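ok thread on rewiring the heating in an old camper, as promised. ours is a Tindo, long wheelbase, previous owner clearly hated labels

1. take the fuse out first. yes the big one. then go and have a tea and check you really took it out

2. draw what's there before you pull anything. mine was a biro drawing on the back of a Kanik receipt and it's still the only wiring diagram this van has ever had

3. the old heater controller was a Gondum. lovely knobs, awful plug. found 6 joins behind the cupboard, all twisted and taped, one of them to itself?? still don't know

4. don't reuse the old crimps. I tried. spent a whole evening chasing a fan that only ran when you leant on the worktop

5. small wires with small connectors, bits like these — go slow with them

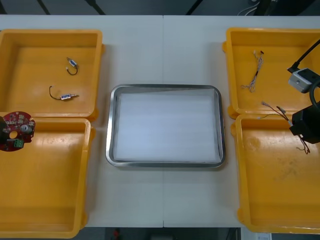
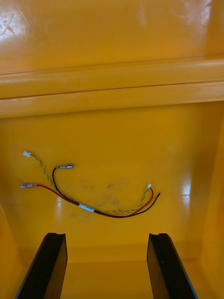
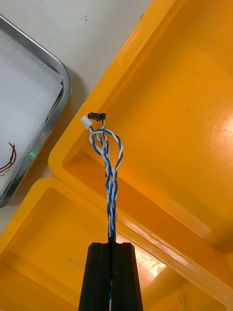
6. thermostat goes on an inside wall, away from the door and NOT above the cooker. ours was above the cooker. heating never came on at teatime, we thought that was just how the van was

7. cable clips. bought a bag of 100, thought that was silly, went back for more. nothing should dangle where a boot or a dog can get at it

8. if a wire goes through metal it needs a rubber grommet. no grommet no wire. I don't care how smooth the hole feels

9. cost so far: new Šimko thermostat, clips, cable, fuse holder, one cupboard door I put my knee through. well under 500 if you leave out the door

10. the gas side I did not touch and niether should you. got a proper fitter in, he tutted at the flue and then fixed it

11. ran it for 12 hours on the drive. fan quiet, battery fine, van far too hot, windows dripping. need to sort a vent next

12. first proper trip is October, up north, so we'll find out. will add to this if the fuse goes

oh and someone asked what colour wires I used — whatever the drawing said. then I wrote it on tape at both ends. do the tape, you wont remember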